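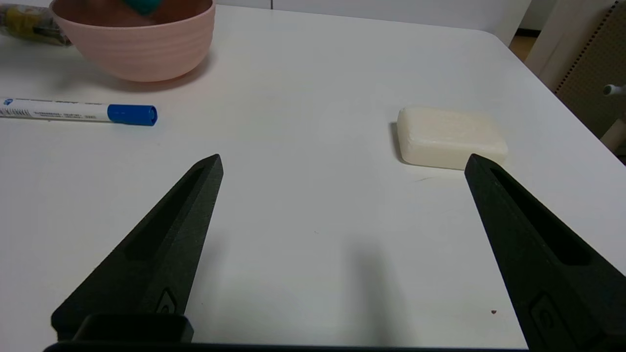 白いテーブルの上の石けん、青いキャップのマーカー、ピンク色のボウル

暮らしの道具の整理教室「テーブルから始める片づけ」、開催のお知らせ
1月 文:ナディン・バタイネ(マスリ広報担当)

生活用品店マスリは、ロスソープ店の二階で、身の回りの小さな物を整理する教室を開きます。家じゅうを一度に片づけるのではなく、テーブル一つに載る物だけを扱う教室です。時間は午前十時から正午までで、同じ内容を二回行います。

石けん、ペン、小さなボウルのような物は、どの家にもありますが、置き場所が決まっていないことが多いです。当店のお客様からも、「洗面所の物と机の物がいつのまにか混ざってしまう」というご相談をよくいただきます。教室では、参加者の方がご自宅から持ってきた物をテーブルに出し、使う部屋ごとに三つの組に分けます。そのあと、ふだん使う物だけをボウルや浅い箱に戻します。

講師はハナン・サリバが務めます。サリバは当店で収納用品の売り場を担当しており、昨年はスタクトン店でも同じ教室を行いました。サリバは次のように話しています。「石けんは使いかけのままで持ってきてください。新しい物だけを並べると、きれいに見えますが、練習になりません。マーカーも、まだ書けるかどうか、その場で紙に書いて確かめます。」

また、教室の後半では、サメル・ハッタルが石けんの保管について短くお話しします。角が丸くなった石けんを最後まで使う方法や、水の切れる置き方など、すぐに試せる内容です。ご質問の時間もあります。

定員は二回合わせて33名です。参加費は無料ですが、お申し込みが必要です。お申し込みは、ロスソープ店のレジ、またはお電話で受け付けます。定員になりましたら締め切ります。お子様もご一緒に参加できますが、お席が必要な場合は、お申し込みの時にお知らせください。

お持ちいただく物は、ご自宅の洗面所と机にある小さな物です。靴の箱一つに入るくらいの量が適当です。刃物、薬、割れやすい物はご遠慮ください。テーブルに敷く紙と筆記用具は当店で用意いたします。

当日は、日用品ブランド「ガンダ」の小物入れも売り場でご覧いただけます。教室の中では商品の販売を行いませんので、安心してご参加ください。

お問い合わせ先
マスリ ロスソープ店 教室係 マヤ・ブトロス
受付時間 午前十時から午後五時まで

最終更新:1月
当サイトではクッキーを使用しています。閲覧を続けると、使用に同意したものとみなされます。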